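Rowing machine losing metres, and what fixed it in the end
Posted 2019-11-10

I've been keeping notes on this as I went along, mostly so I could paste them into the support ticket without having to remember everything, and a couple of people at the gym have asked me to put the whole thing up. So this is the full saga of my Flullura rower and its missing metres. It's long. Scroll down to the fix if you're in a hurry!

Some background first. I took up rowing in January after my knees told me that running was over (my knees were quite firm about it). I'd never been a sporty person, and the thing I loved straight away was the number on the screen. You pull, the number goes up, you go home happy. I now train with Debora Bellini's beginners' group two evenings a week and do the rest at home on my own machine, following the plan she writes out for us.

The problem: my home rower started under-reading. I'd do the usual warm-up of 1,000 metres and it felt like it went on for ever. My time was 47 seconds slower than at the gym, same damper setting, same stroke rate, same me. At first I thought I was just tired, or that I'd been kidding myself at the gym. Then I watched the monitor properly and saw the metres freeze for a moment in the middle of a piece and carry on again as if nothing had happened. The clock kept running the whole time. So I was doing strokes and not getting paid for them, which made me crosser than it probably should have!

First go: new batteries. Everybody says new batteries. I put in a fresh set, did a gentle row, and it froze within a few minutes.

Second go: reset the monitor to factory settings. This wiped my saved workouts, which I had not written down anywhere, so learn from me. Still froze.

Third go: I turned off the link to the Kuviveo app on my phone, in case the two of them were squabbling. I had high hopes for this one because the app had updated itself not long before. Rowed without it for a few days and the gaps were exactly as bad. I've since turned it back on and it's been fine, so sorry Kuviveo, I said some unkind things about you.

Then I opened a ticket with Cellness, who sold me the rower. The first reply was a standard one asking me to change the batteries (ha) and send the serial number. I sent back my notes and a list of when the freezes happened, and the ticket went to Vega Ibarra, who was brilliant. She asked me something I hadn't thought of, which was whether it dropped out on hard strokes or easy ones. I had no idea. So that evening I did 12 minutes, switching between light paddling and really going for it, and shouted "gone!" every time the number stuck, with my phone recording the sound. Played it back afterwards and it was obvious - nearly every "gone!" came in the hard bits.

Vega said that pointed to the sensor by the flywheel. On a hard stroke the whole frame shakes a bit more, and if the sensor has worked its way outwards it stops catching the magnet as it goes past. She sent me a drawing of where to look.

Now, the fix. Unplug anything that's plugged in and let the flywheel come to a complete stop. On my model there's a plastic cover on the right side held on with four screws, and the sensor sits behind it on a little metal bracket. Mine had slid along its slot so there was a gap I could have posted a coin through. Vega's drawing said it should be 2 mm. I loosened the bracket, nudged it in, tightened it up, and span the wheel by hand to make sure nothing was rubbing. Then I pushed the cable in at the monitor end too, and felt it click, so that may have been half loose as well. I can't tell you which of the two did it.

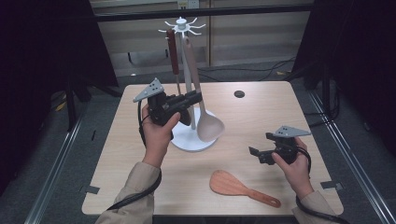

I didn't trust it at first, so I did the same stop-start session again that night, shouting finger ready so to speak, and had nothing to shout about. Next morning I did the full warm-up distance and came in within a whisker of my gym time. I've rowed on it most days since then with no freezes at all.

Vega asked me to check the bracket again after a month, and to put a dab of thread lock on the screw if it had moved. She's left the ticket open until then, which I thought was decent of her. I've got a tube of the Negri stuff in the drawer in case.

One more thing for anyone in Debora's group. If your home numbers look rubbish next to your gym ones, write down a few sessions before you decide you've got unfit. I'd spent a fortnight adding extra sessions to "catch up" with myself and all I got was a sore back. Debora has told me off about it and put me on easy rows until it settles.

Comments

paddlinghome: Same rower, same problem, and mine was the cable and nothing else. Took me a minute to fix after weeks of grumbling. Thank you!!

Marnie K: Does the cover have to come all the way off or can you get a screwdriver in behind it? Mine is right up against a wall.

Reply from the author: All the way off I'm afraid, and you'll want to pull it out from the wall first. The back screw is a pain to get at.

oldlegs: I had to move my bracket twice before it stayed put. The thread lock is worth doing straight away in my opinion.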